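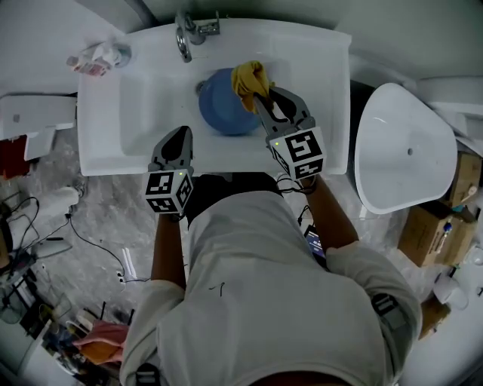

Wiping a bowl is harder than stacking blocks, according to Ghazal Ahmadpour, because a block stays the same shape and a cloth never does. Ahmadpour has spent most of the spring term on the Povdale Robotics Club's household chores project, and she said the cloth work took up more evenings than everything else put together.

The club has been collecting practice runs for a robot arm that it plans to enter in the student division of the Dremano Open. Members do each chore themselves with a gripper in each hand, and the motions are saved so the arm can be trained on them later. Printed markers on the grippers let the software work out where each one is.

By the end of May the club had saved 337 runs at the sink. Another 197 were thrown out, mostly for lost tracking or a cloth that slipped out of the fingers before the wipe was finished. The target is 500 good runs before training starts.

Mahnaz Soltani, who runs the club, said new members are asked to slow down in their first week. People wipe a dish without thinking about it, she said, and they have to learn to pinch the cloth first, lift it clear and then press. A run that looks clumsy is kept as long as the bowl gets wiped. 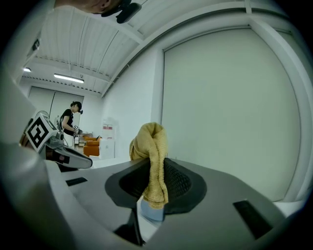
Members work in pairs and trade places after every ten runs – wrists get tired before anything else does. Siamak Ansari keeps the log and marks each run as good, short or lost. Negin Farahani is writing the program that lines up the left and right hands, which were drifting apart by a fraction of a second in the early recordings.

The project has a budget of $800 for the year. Most of it has gone to finger pads and cables.

Folding towels is next on the list, followed by putting toiletries back on a shelf. Entries for the student division close at the end of the summer, and the club has not yet decided which of the chores it will enter. New members are welcome at any point in the term and do not need to know how to program.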